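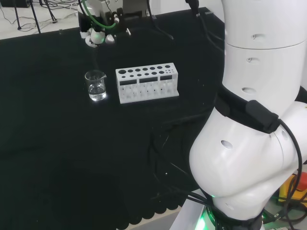
About Lisus

We write software that helps robot arms work with small, awkward things. Glassware is our favorite! A clear beaker with a little liquid in it is easy for you to find on a table and surprisingly hard for a depth sensor, and a lot of our week goes into closing that gap.

Lisus started with one arm, one borrowed bench and a motion planner that liked to take the long way around. There are 14 of us now, and the planner has a name, Fliledix. It takes a goal such as "move this rack to the left" and works out a path that keeps the arm, its cables and everything on the table out of each other's way. When something moves, Fliledix plans again from wherever the arm happens to be.

Tuvell is our perception side. It finds clear and shiny objects from ordinary color images, and we test every release against 3,686 saved views of beakers, racks and tubes (we add more whenever it gets one wrong, so the set keeps growing). The hard cases are still the fun ones – a bright highlight at the bottom of a glass can fool it into seeing an edge that isn't there.

We also build the plain tools we wanted ourselves: a log viewer, a replay tool that lets you step through a run and ask why the arm slowed down, and a checker that reads a plan before any motor turns. All three came out of long afternoons staring at graphs.

Our customers are mostly small labs and the people who build equipment for them. We like working side by side with them, on their benches and with their odd adapters, and we read every bug report that comes in.

Want to see it running? We open the workshop to visitors one Saturday each October. Bring a tricky piece of glass and we'll put it in front of the cameras.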